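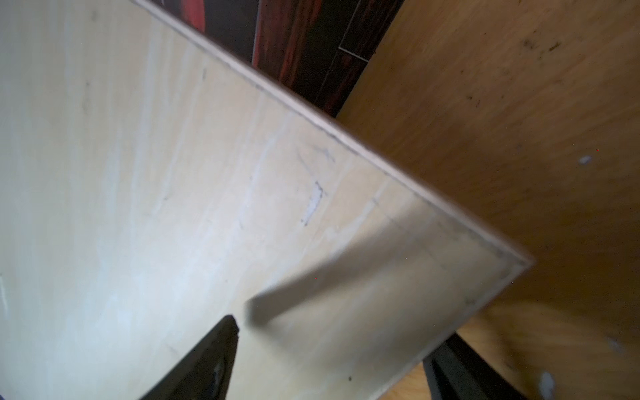
Ticket opened by Wendelin Plattner, Cakico demonstration room
Subject: Arm stops with position error during board handling, open day rehearsal
Priority: high, we have visitors in May

Our demonstration for the open day is a simple one. The arm takes a plywood board from the rack, turns it so the guests can see both faces, and puts it into the Tenden frame. During rehearsal the program stopped many times with the message "position deviation, axis 5". The board in use is the pale one with the angular pencil-like mark near the middle of its face, and the wrist camera sees it steeply tilted, with one squared corner. I write this so you know which board I mean, because we have also darker ones and with them I did not make the test yet.

What I did before writing to you:

1. Restarted the controller and the Eltgate cell software. Same stop.
2. Ran the program without a board. 17 cycles, no stop.
3. Ran the program with the board at half speed. It stopped at the turning point, but later than before.
4. Checked the screws of the gripper fingers. All are tight.
5. Looked at the log. The stop comes always after step 114 of the program, when the wrist begins to turn.

The payload value in the tool settings is 2,750 grams. I did not change it. It was entered by the Schnyder technician when the gripper was installed, and I suppose it is for gripper and board together, but I am not sure.

Please advise. The guests are two school classes and the people from our suppliers, and I would not like to show them a red error window.

Reply from Teemu Huttunen, support

Hello Wendelin, thanks for the clear list. Please weigh the gripper with its cable and the board you use, all together, and send me the number. Also tell me if the center of gravity is filled in or left at zero. Do not raise the deviation limit for now.

Reply from Wendelin Plattner

Good morning Teemu,

I borrowed the scale from shipping. Gripper, cable and board together are 2,810 grams. So the setting is too low by 60 grams. To me this looks too little to make a stop, but you know it better.

The center of gravity was left at zero in all three directions. I did not know this field must be filled in. In our printed manual the page about it comes only after the chapter on welding, and we do not weld.

Reply from Teemu Huttunen

The 60 grams are not your problem, the zeros are. The controller believes the weight sits directly at the flange. When the wrist turns a large board, the load is much farther out than it expects. Please run the load identification from the Tools menu with the board gripped, keep people outside the fence, and save the result as a new tool. Use the old tool for moves without a board. Then start again at half speed.

Reply from Wendelin Plattner

I made the load identification at 10:30. The first try was refused, as axis 4 was too close to its limit – I moved the arm to the middle of its range and the second try was accepted. The new tool is saved under the name BOARD. I put the tool change into the program directly after gripping, and the change back after release.

Results: half speed, no stop. Full speed, no stop until now, but I let it run only until lunch.

One question remains open. When the turn ends, the board swings a little at the free corner. Is it allowed to lower the acceleration only for this one move, or must I do it for the whole program? For the guests a slower turn would be even nicer, they have more time to look.

Reply from Teemu Huttunen

Only for the one move is fine. Put the acceleration command before the turn and set it back to 100 percent on the line after. If you use the darker boards on the day, weigh one first and repeat the identification if it is different.

Status: waiting for customer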